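5. What went wrong with the lid-closing task

I said in Section 4 that the organiser box task was the one that gave us grief, so I'd better explain how. We recorded 126 demonstrations of it with the hand-held grippers, and 11 of those ended in what we logged as a lid fault. That might not sound like much. The trouble is that the lid faults didn't spread themselves out nicely across the set, and the policy we trained on the whole lot learned them very well.

5.1 How the fault shows up

The task is simple enough to say out loud. The box starts with its lid open, the person puts a small part into one of the compartments, swings the lid over and presses it down until the latches on the front catch. Both hands work, one gripper each. The box isn't clamped or taped to anything - we wanted it to slide a bit, as it would on a real bench.

The fault comes in the last step. One latch catches and the other doesn't, and the lid sits just a hair high at the free end. A person feels that straight away through the fingers and gives it another push. The gripper has no way of feeling it, and in our setup neither did the policy, which went by pictures and finger width alone. On the Weidemann arms at Telstead it would close the lid, let go, back off and report success, with one end of the box still free to pop open as soon as anybody picked it up. (Floarea Stanciu found this out by picking it up, and we were collecting little white parts from under the bench for the rest of the afternoon.)

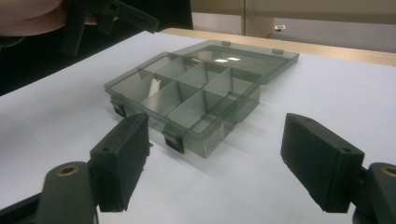 Figure 3a. Organiser box with the lid fully open, from the camera on one of the hand-held grippers. A small white part stands in the long left compartment.

5.2 Why we missed it

My first guess was the fingers. The pads do get scuffed with use and I was fairly sure they were slipping on the smooth plastic, so we swapped them for a new set and ran the task again. No change at all! My second guess was timing, as the two gripper streams have to line up for a job like this, and I spent far too long staring at clock offsets. Those were fine too.

The real cause was a good deal duller. Our labelling tool, Mandard, marks an episode as finished when both grippers open and move clear of the object. That works for nearly everything else in this paper. For the box it meant that a lid resting on one latch and a lid held by both got exactly the same label. The plastic is tinted and see-through, and it picks up bright spots from the ceiling lights, so from most angles the gap at the high end is very hard to make out. I went back through the footage of the 11 bad episodes knowing what I was looking for and still had to replay a few of them.

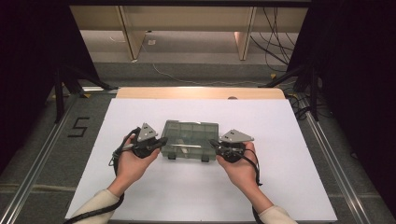 Figure 3b. The same task from the head camera, with a gripper held on either side of the box.

The head view was the one I'd expected to save us. It looks down over both hands and takes in the whole board, which is lovely for seeing where the arms are going, but the box ends up small and the latches are just little dark marks along its front edge. At the size we feed to the network, the difference between caught and not caught is all but gone. The gripper cameras see more detail, though the fingers themselves often get in the way at the moment that matters.

5.3 The safety side

I want to be careful here, as nobody was hurt and the parts weigh next to nothing. Still, the same behaviour turned up in a worse form during the trials in August. The policy had picked up the second push from the good demonstrations, only it now pushed at odd times, sometimes after the lid was already down. On one run the left arm kept pressing until the force limit on the Drileck controller tripped and stopped both arms. The limit was set where it should have been and it did its job. Before that day I'd have told you this task couldn't trip it.

We've since lowered the limit for every task that presses on an object against the table, and the arms now stop with the fingers open, so whatever's under them can be taken away by hand.

5.4 What we changed

The 11 episodes were relabelled as failures by hand on 05/09/2021, and we kept them in the set with that label. We also added a short check at the end of each recording: the person nudges the front edge of the lid upward with one finger of the gripper before backing off. If a latch is free, the lid lifts, and even the head camera can see that. It adds up to 2 seconds per episode and I've heard some grumbling over it.

Retraining on the corrected labels got rid of the late pushing in the runs we've done so far. It hasn't cured the one-latch fault. The arms still leave an end loose now and then, mostly when the box has slid at an angle before the lid comes over, and for that I think we'll need some kind of touch sensing in the fingertips. Results for the retrained policy are given with the other tasks in Section 6.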